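Spectator delay and the lower bracket

Print this post | E-mail this post

The Nernia Open went to a 2-minute broadcast delay this season, and I have had enough mail on the subject to write down how the delay works and what it changed. I helped run the observer desk for the lower bracket in November, so most of what follows comes from the match logs.

A delay is applied at the relay server. The game server sends every tick to the relay, the relay holds the packets in a buffer, and the observers and casters receive them when the buffer time has passed. Players are connected to the game server directly and are unaffected. The admin desk has its own feed with no delay, and that feed must stay off any screen that faces the hall.

The old setting was 4 seconds. It was enough to cover a dropped packet and a crowd reaction, and it was useless against anyone reading the stream on a phone. Ruth Furnival raised this after the Skemard series last year, when the defending side rotated early on three rounds in a row. I have watched those rounds many times. The first two have a sound cue that explains the rotation. The third does not, but a good guess looks the same as a leak in the demo file, and the result stood.

With the longer buffer the pause procedure had to be rewritten. Under the old rules a caster could see a pause and announce it more or less as it happened. Now the admin calls the pause, play stops, and the broadcast goes on showing live rounds that are already over. If the pause is short, viewers never learn of it until the clock freezes. Nataša Delić, who cast most of the lower bracket, asked for a text line from the admin desk with the round number and the side that called it. We added that on the second morning and it should have been there on the first.

The memory cost is small. Our relay used under 2000 MB at peak with both maps loaded, which left plenty of room on the machine. The disk was the weak point. The relay writes a demo as it buffers, and match 1843 (Lemau against Dimitrov) filled the partition in overtime. The game itself was fine. The last rounds exist only in the video recording, so I can't give damage numbers for Velimir Petek's final hold, and people should stop asking me for them.

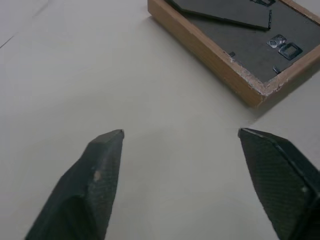
The fix for the disk is to move finished demos off the relay between maps. I have a script that does this when the end-of-map event fires, with a check on file size before the original is deleted. It does not handle a map that is restarted from a backup round. In that case the event fires twice and the second file overwrites the first — rename by hand until I get to it.

One open item is the coach feed. Coaches sit behind the players and currently see the undelayed game. Jasmina Babić wants them on the same buffer as the casters. I would leave them where they are and limit when they can talk, as a coach working 2 minutes behind can't call a useful timeout. The draft rules for spring still have both versions in them.

Contact | Copyright, all posts and logs | Back to top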